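I spent most of February writing house rules for our simulated test rooms, and I can't remember when I last enjoyed a bit of paperwork so much!

It started with a grumble. Nisreen Akl had pulled up an old run from Plinton and asked me which version of the room it used, what lens settings the camera had and which random seed. I knew one of the three. So we sat down with Bayu Hidayat and wrote the lot out, and the first rule is now simple: no run gets saved without its scene version, camera settings and seed stored next to it.
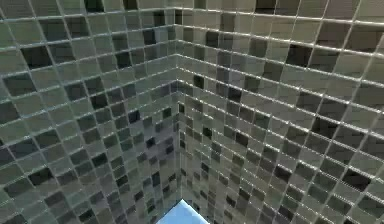 The second rule took longer. Renzo wanted plain walls everywhere (quicker to render, easier on the eye), and I wanted busy ones, with small repeating shapes and plenty of contrast, as real kitchens and washrooms are full of them. We settled on both. Every task gets tried in 2 rooms, one plain and one patterned, with 50 runs in each, and the results are reported separately. No averaging the two together, however nice it makes the number look.

Then there's the dull one that I love best. If you change a texture, even slightly, it gets a new name. We had 19 files called some flavour of "wall_final" and I've deleted every last one of them, with great pleasure.

Begoñe has asked for a rule on lighting as well, so I'm drafting that next. If your team already has one, do send it over, I'd love to read it.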